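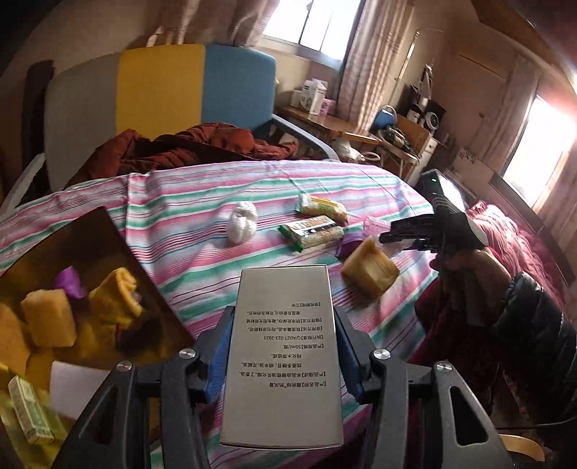 Gripper 2 on a 50ml carton, blue pads on both sides.

Ticket 2454 - pads slipping on small cartons
Opened by Bohdan Skoryk, unit at Skindale

Hi again! So this is the same hand gripper I wrote in about before (ticket 769, the squeaky pivot, that one's fine now, thank you). New problem. On small cartons I get a good squeeze and then the box creeps down between the pads, only a hair, but enough to spoil the pickup.

What I've tried so far:
Wiped both ribbed pads with a damp cloth and let them dry. A bit better for one morning, then back to creeping.
Checked the four pivot screws. One on the left took a quarter turn, the others were snug.
Swapped the pads left to right. Now the creep starts on the other side - so I'm blaming the pad and leaving the linkage alone.

The log says 4000 closes on this set. Antoniuk told me they should go longer than that, but we do a lot of cardboard and I guess the dust polishes the ribs.

Could Trimden send two new pads, same blue ones? And do I need to redo the zero on the jaws after I fit them, or just close it empty once and carry on?

Status: waiting on parts

We use cookies to keep you signed in. Accept / Manage settings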